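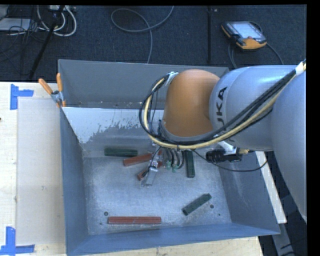 A metal bin on a wooden table, with a robot arm reaching over it.

Progress report to the Auer Fund: Drilberg and Pristus cooperation agreement, second period
By Catalina Painemal, program coordinator
May
4 min read

We use cookies to remember your settings. Accept / Manage choices

Dear colleagues of the Auer Fund,

I present the report for the second period of the cooperation between the municipality of Drilberg and the district of Pristus. The financial tables are sent separately by our accounting office and I do not repeat them here.

1. The agreement

When I wrote to you last, the text of the agreement was still with the legal department of Pristus. It is now signed by both sides. The signing was held in the council room in Drilberg, and the delegation from Pristus attended with the deputy head of the district, as the head was called to a budget session. It was agreed that the areas of cooperation are water supply, secondary schools, small trade and the exchange of municipal staff. Tourism was in the first draft. Pristus asked to take it out until their own tourism plan is approved, and Drilberg accepted this.

One article took us more time than all the others. It is the article about language. The agreement exists in two versions, and each side wanted that its own version decides in case of a dispute. The final text says that both are equal and that disagreements go to a joint meeting. I believe this is acceptable, but I mention it to you because your lawyer had recommended a single version.

2. Exchange of municipal staff

In this period 10 employees spent time in the partner administration. Most of them work in civil registry and in public works. The visits to Pristus went according to the plan. In the other direction we had a delay with the visas, and the first group arrived in Drilberg later than expected, at the same time as the local holidays, when several offices were closed. For the next group we will ask for the documents earlier and we will not accept dates near a holiday.

The participants wrote short reports. I have read all of them. The comment that is repeated the most is that the visits are too short to learn a procedure from beginning to end. The employees from the registry suggest one longer stay instead of two short ones. I support this suggestion and I would like to discuss it with you before we make the next calendar, because it changes the travel budget line.

3. Schools

The secondary schools of Drilberg and Fovedell, the main town of Pristus, held their joint civic course by video. In total 743 students were registered. Attendance was good in the first weeks and lower near the exams. The teachers in Fovedell asked for printed material, as the connection in their school is weak in the afternoon. We printed it with money that remained from the translation line, with your approval by letter.

4. Water supply

This is the part where we are behind. The technical visit to the Fovedell pumping station was made, but the joint study is not finished. The engineer of Drilberg left the municipality and the position was open for almost 24 weeks. A new engineer has now started and has received the files. I expect to have the study ready for the next report, but I cannot promise the recommendations will be approved by both councils in that time.

5. Requests to the Fund

We ask for permission to move the unused amount of the water study to the next period, without increase of the total. We also ask you to confirm who will represent the Fund in the follow-up meeting in Fovedell. The district needs the name for the invitation letter.

The signed agreement, in its two versions, and the reports of the participants are attached.

With respect,
Catalina Painemal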